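# Visit report: Akildale textile reuse depot, February

The depot is run by Endar on the edge of the Akildale trading estate. It receives household clothing and linen from collection points, sorts it, and passes it on for resale, repair or fibre recovery. Our interest was in the sorting stage, as we are revising our own procedure for mixed loads.

Goods come in through the side door in sacks and are weighed on a platform scale before anything is opened. The stated intake is 3000 kg a month, of which 600 kg goes to resale. The rest is divided between repair, wiping cloth and shredding. The scale is a Tomaszewski model with a remote display. Weights are written on a card that stays with the load until it is graded.

Sorting is done by hand. Each load is tipped out and separated first by type and then by fibre. Coats and other long garments are taken out early, as they trap smaller items and slow down the rest of the work. Bed linen and large cloths are pulled out next and folded once the coats are clear.
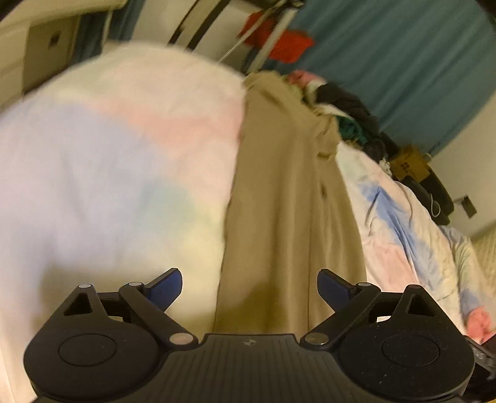
Dyed cotton is a separate category. Home-dyed and tie-dye pieces are kept away from plain whites until a damp cloth test has been done, whatever the label says. If colour transfers to the cloth, the piece goes to a cold wash on its own. Two failed washes send it to shredding. The rule was brought in after a batch of white sheets was stained in the shared machine.

Garments passed for resale go on rails and are checked for missing buttons, broken zips and worn linings. Grading uses a 4-point scale, with 1 the best. Grades 1 and 2 are sold through the Desteo shops, grade 3 goes to repair and grade 4 to fibre recovery. The grade is marked on a paper tag pinned at the side seam.

Points to follow up:

- Obtain the written version of the damp cloth test, including contact time.
- Ask whether lined coats are graded on the outer fabric alone.
- Compare their load cards with ours. Theirs have a column for rejected weight.
- Check the price of the remote display for the scale.

The tour ended at the baling press, which was under maintenance and was not demonstrated.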